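The rig began with a bench that one person in a shared workshop wanted out of the way of everyone else. The builder, a maintenance fitter by trade, has spent evenings on it since February under the project name Mirureck. We spoke at the workshop on 4th November, between two rounds of adjustment.

The task is modest. The arm should pick up a lidded jar, carry it and put it down upright. "Everything I wanted to learn is in that job," the builder says. "Grip width, approach angle, cable routing. The jar is a cheap way to find out which of them you got wrong."

The first set of fingers came from Zanar, a small parts seller, and had flat pads. They were replaced after a week. "Flat pads touch a round lid along one line on each side. It rotates. You can squeeze harder, but then you are loading the slide for no benefit." The current shape went through 9 revisions, most of them changes to the tip.

Power and wiring took longer than the fingers. The supply in the building is 220 volts, and the arm's controller has a separate feed so that a saw starting up next door does not reset it. The builder used a cable guide bought from Fundenard, then took it off again. "It was well made and it was in the way. A cable needs slack at the wrist. I give it a loop and check it at both ends of travel."

Two views are used for setup, one at the gripper and one from the side. The builder does not trust either alone. "From the wrist you see where the tips are pointing. You do not see how high you are. From the side you get height, and you lose the alignment."

Gripper views and side views from the build:

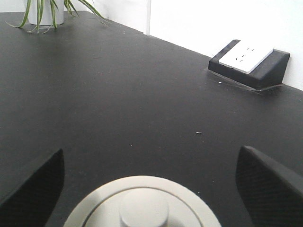
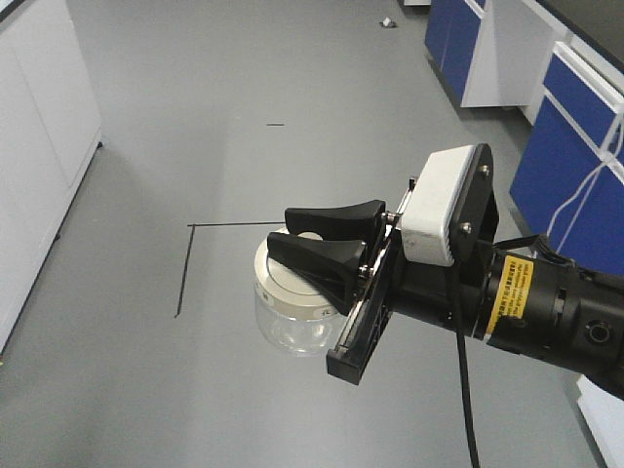
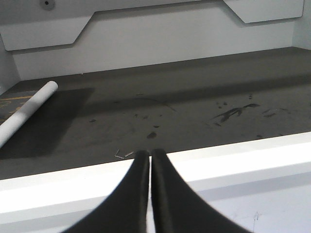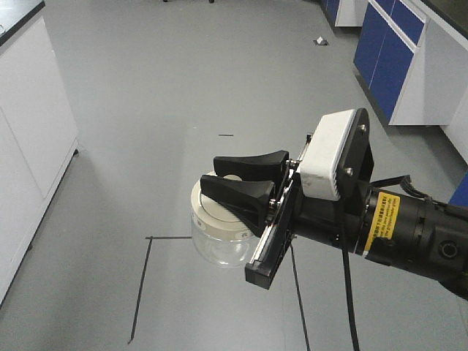
"The closing position is where I would start if I did it again," the builder continues. "Set your zero with the fingers closed, write it down, and do not touch it while you tune the rest. I moved mine twice and lost 2 evenings each time."

Software is kept short. The motion is a list of stored points with a speed for each leg, and the last leg before contact is the slowest. An Isaksson motion library was tried early and dropped. "It planned very nice curves. I needed a straight line down."

Remaining work includes a force limit on closing and a proper stop button within reach of the bench. The builder also wants to log the finger position on every grip, so that a slipped lid shows up as a number. The button comes first. The logging depends on a connector that is still on order.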